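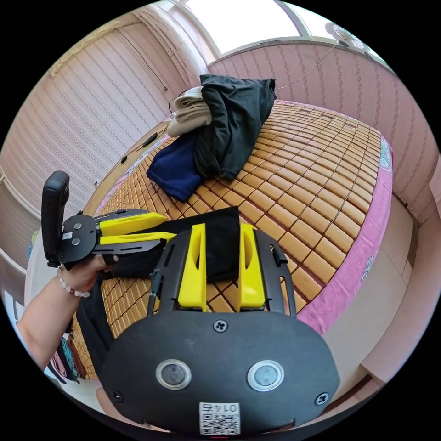 Working at the bed, left hand in from the side.

March 2, 2021

Dye notebook, Ulstead wool, madder series continued.

Second round with the Hapeta madder. The December batch came out more brick than red and I blamed the water. Zornotside tap water is hard and I had added chalk on top of it out of habit. Left the chalk out this time.

Wool: Ulstead two-ply, undyed, 899 g dry weight across all skeins. Scoured last night, left to soak in plain water until morning. One skein had a greasy patch near the tie and went back in for a second scour.

Mordant: alum at 12 percent, cream of tartar at 6. Brought up slowly over an hour, held just under a simmer, cooled in the pot. The big pot needs the long spoon - the short one went in again.

Dye bath: 757 g ground root in a cloth bag, steeped overnight in warm water. Smells like damp cardboard and carrots. Bath was a dull orange at first and got redder once it warmed. Kept it under 65 C the whole time. Went to 71 for a few minutes when the phone rang in December, which may be the real reason for the brick color. Can't separate that from the chalk now. Should have changed one thing at a time.

Pulled the first skein at 30 minutes: salmon, a little patchy at the ties. Retied looser, figure eight, four places. The others stayed in for two hours and then sat in the bath to cool.

Rinse: three changes, the last nearly clear. Color wet is a good strong red, a bit toward orange. Will judge it dry, in window light, next to the December card.

Exhaust bath still has plenty in it. Put the Trullar silk scraps in without reheating, to see what they pick up by tomorrow.

To do:
Order alum, the tub is nearly out.
Write the price of the root on the card. It was 4000 for the sack last time and I keep having to look it up.
Ask Hapeta if the next lot is from the same field.
Wash-test a short length before any of this goes to the weavers. Iron modifier on the salmon skein, half only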